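Teaching a simulated robot to tidy a table, one careful go at a time

I said last time that I'd write up how I record demonstrations by remote control, and then August got away from me. So, this is for anyone who has got a two-armed robot loaded into a simulator, has a pair of hand controllers on the desk, and is wondering why their first recordings are such rubbish. Mine were too! I binned 200 of them before Treasa Fahy sat me down and showed me what I was doing wrong.

I'm using Kiken to run the room and Zulum to turn my hand movements into arm movements, but most of this should carry over to whatever you have.

Start with the room and leave it alone. Mine has a table, a chair, a door, a couple of windows and a few bits and bobs on the tabletop (a hammer, a bowl, a little bird), and it took me a whole evening to stop fiddling with it. Pick your objects, save the layout, and only then put the headset on.

Next, line up your hands. Zulum has a button that says "match pose" and you hold it down while you put your own arms where the robot's arms are. Don't rush this. If your real elbow is tucked in and the robot's is sticking out, every reach you make will feel like steering a shopping trolley. I do it again at the start of every session, even if I've only been away for a cup of tea.

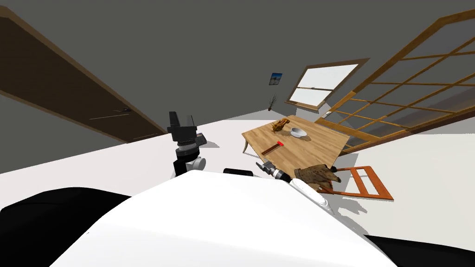 Decide which arm is doing the job before you press record. I used to swap halfway through a go if the other side looked easier, and the robot learned to dither, just like me. Now I say it out loud - right arm, hammer, into the bowl - and park the other arm well up out of the way. If you live with someone, they do get used to it.

Then the recording itself:

Press record and wait for one slow breath. The first few moments are often jerky while you settle, and a still start is much easier to trim.

Move towards the object at half the speed you want to. Stop just short of it, then close in. That little pause gives the robot a clear "nearly there" to learn from.

Close the fingers fully before you lift. Tadhg Coughlan reckons most of his failed lifts come from going up too early, and when I went back through mine he was right, annoyingly.

Put the thing down, open up, back away the same way you came in, and stop the recording once the arm is still.

If you fluff it, carry on to the end if you can. A missed grab that you calmly put right is a useful thing for the robot to see. If the hammer has gone on the floor, just delete that go and reset. 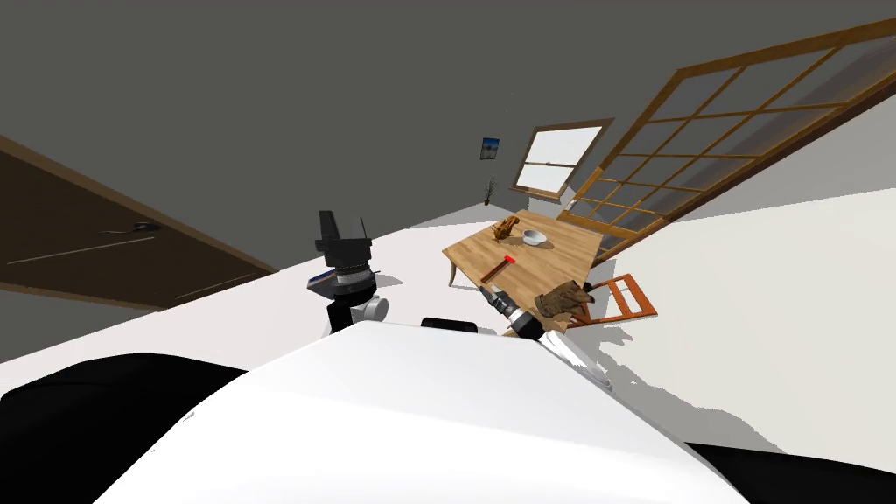

Something I wish I'd done from the beginning is keep each kind of hand in its own folder. A hand with lots of fingers wants to come at things quite differently from a two-finger gripper, and when I mixed the recordings together the training went completely haywire. Label the folder with the hand, the task and your initials. You'll thank yourself on Monday.

Get your head still, too. The view moves with you in my setup, and if you tip your head the whole room tips as well. I don't mind a bit of slant but swinging about mid-reach makes me feel seasick, and it makes the recordings harder to use.

Before each batch I also do a quick check of the gripper on its own. Open it right out, close it, open it again, and look at whether both fingers travel the same distance. If one lags behind, go back and sort out the trigger settings in Zulum before you record anything else.

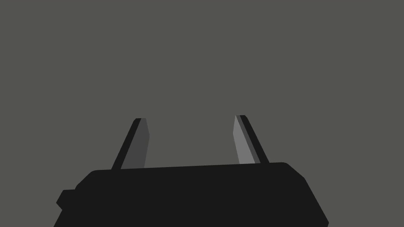 The two-finger gripper opened out with nothing in it.

As for how many goes you need, I'm up to 585 keepers for the hammer task and I'm aiming for 1,000. Gintarė Šimkus got a decent result on a simpler job with a lot fewer, so do train on what you've got early on and see where it struggles. I do mine in short bursts, 2 sets before lunch and then a proper break, and my wrists are much happier for it.

Next time I'll go through trimming the recordings, including the setting that kept chopping the ends off mine.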